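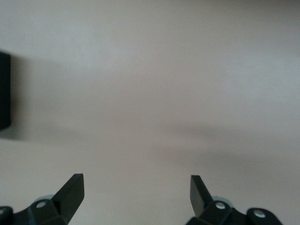 Wrist camera, fingers open over the bench. Dark object at far left.

Gripper reports "object held" with nothing between the fingers

Board: End effectors and tooling
Started by puibo, August 15, 2025

puibo
Looking for a second opinion on a fault before I open the gripper again.

Setup: six-axis arm, parallel-jaw electric gripper with linkage-driven fingers, wrist camera mounted above the jaws. The job is pick and place of small black housings from a pale bench top to a fixture. Cell control is Porgate, gripper firmware is whatever Dravero shipped in February. I have not updated it.

Fault: on some cycles the gripper closes, misses the part, and still sets the "object held" bit. The arm then goes through the whole transfer, opens over the fixture, and logs a good place. The fixture has no part sensor. The next station finds out by trying to clamp air.

Count so far: 19 false holds in 1,000 cycles. I went through the log by hand against the parts total. They are not evenly spread. The first one is at cycle 231, and after that they come in clusters.

Done so far:
- Jaw position calibrated twice
- Finger mount screws checked for torque, none loose
- Motor current limit lowered one step, no change
- Cable reseated at the wrist connector

The hold bit is set when the motor stalls before the jaws reach the closed position, with a tolerance. Something is making it stall early, or it believes closed is somewhere else.

Priit Uibo

linkage_lou
How wide is the tolerance? On that family the default is 2 mm. If your calibrated zero has shifted by more than that, every empty close will look like a thin part.

puibo
Default, 2 mm. But it isn't every empty close. I ran a set of deliberate empty closes after calibration and all of them reported correctly. It only shows up in production.

mkessel
You are treating this as a gripper fault when the first fault is that the arm missed the part. In your picture the object is well off to the left of the jaws. If that is the approach pose, fix the vision offset. The false hold goes away when the misses go away.

puibo
That isn't the approach pose. And I don't agree with the reasoning. Parts will be missed sometimes, and the hold bit exists for that case.

mkessel
Agreed that it exists for that case. I'm saying your miss rate deserves its own thread. What does vision report on the cycles that fail?

puibo
A valid match with a good score. On three of them the match position was well away from where I later found the part.

oddbolt
Look at the shadows in that image. There is one beside the dark object, and a broad gray band across the right half of the bench. Dark part on a pale surface is usually easy contrast, but if the matcher works on a low threshold, a shadow edge can pull the fit sideways. The band could be from the arm or from something out of view, I can't tell from one image. Does the fault follow the time of day?

linkage_lou
A band that soft will not produce a good match score on a rectangular part. The one beside the part might. I'd want the match overlay before blaming light.

oddbolt
It doesn't have to produce the match. It only has to shift the background enough that the threshold moves. I lost most of a month to this on the Clelbridge line. We had an adaptive threshold and an arm that shaded its own work area.

puibo
Threshold is adaptive. I will fix it to a constant value and run it again. That may explain the misses. It still doesn't explain the hold bit.

vb_fieldtech
I service these cells for Van Beek, so I'm used to seeing this from the other end. Two questions.

1. Is the zero taken at the same wrist orientation as the pick?
2. What closing speed did you use for the deliberate empty closes, and what speed is used in production?

puibo
1. No. The zero is taken at the home pose, wrist horizontal. The pick is straight down.
2. Empty closes were at the calibration speed. Production is at full speed.

vb_fieldtech
Then your empty close test did not test the production case. At full speed the current peak on deceleration can cross the stall threshold before the jaws meet. The firmware sees high current and low velocity for long enough and calls it a stall. If that happens outside the tolerance, you get the bit. Friction in the linkage makes it worse, and friction changes as the grease warms up. That would fit a clean start and clusters later.

Your lower current limit would not help. It moves in the wrong direction. Put it back.

mkessel
Or the finger pivots are dirty. Same symptom, simpler cause.

vb_fieldtech
Possible. Nothing in the image shows it either way. Push the fingers by hand with the drive off and compare both sides.

linkage_lou
Before anyone tunes anything, the safety point. The arm is making full-speed transfers on a bit that is known to be wrong. An unheld part is a nuisance. The opposite error, a part held and reported as dropped, is the one to worry about, as some programs respond by reopening wherever the arm happens to be. Check what yours does.

puibo
Checked. On a dropped report it reopens at once, at any point in the path. I have changed it to stop and hold. Guard door is interlocked, but I agree it should not have been written that way.

puibo
Results.

Empty closes at full speed, wrist down, gripper cold: no false holds. Same test after a long warm-up run: false holds reproduced, jaw position reported at 3 mm from closed. So the tolerance was never going to catch it.

By hand with the drive off, the right finger is stiffer than the left over the last part of its travel. I have not stripped it yet.

Fixed threshold in vision: no bad matches so far, but the run was short and I would not draw anything from it.

mkessel
Stiff pivot, then.

vb_fieldtech
Stiff pivot and a closing speed that leaves no margin. Clean it, and also slow the last 5 mm. If you only clean it you will be back here when it stiffens up again.

mkessel
Slowing the close costs cycle time for every part to cover a maintenance problem. I wouldn't.

puibo
The next station is the bottleneck, so I can afford the time. Current limit is back at the original value. I am cleaning the pivots first, with the speed unchanged, so that I can see the two effects separately. The slow close goes in after that. A part sensor for the fixture is on order, and until it is fitted the Porgate program checks jaw position directly and ignores the hold bit.

oddbolt
Save the vision images from the failed cycles this time. If the match drifts again you will want the raw ones as well as the overlays.

puibo
Logging is on for both.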